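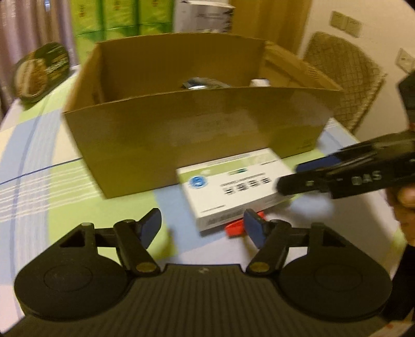 Household tips: the family computer

Every home has one computer that takes eleven minutes to open a recipe. Before you replace it, try these.

Empty the Downloads folder. Ours held 112 copies of the same school lunch menu, most of them with a number in brackets after the name. Sort by size first, so the big stuff goes early and you can quit with a clear conscience.

Turn off what starts with the machine. On Windows, press Ctrl+Shift+Esc and open the startup list. If you can't remember installing something, it can probably wait until you ask for it. Leave the antivirus alone.

Let updates run at dinner. They will otherwise pick 8:55 a.m., when somebody has a meeting. Set your active hours in the update settings and the restarts mostly behave.

Keep 50 GB free if you can. A big update needs elbow room, and a nearly full drive sulks — the error code it gives you will be no help at all.

Name files like a grown-up. "Gilchrist boiler receipt August" can be found again. "Scan 2" can't. Elsie Baxter wrote in to say she has a folder called "New folder new," and inside it is her will.

Restart it. Closing the lid doesn't count, and yes, I know you've been closing the lid since spring.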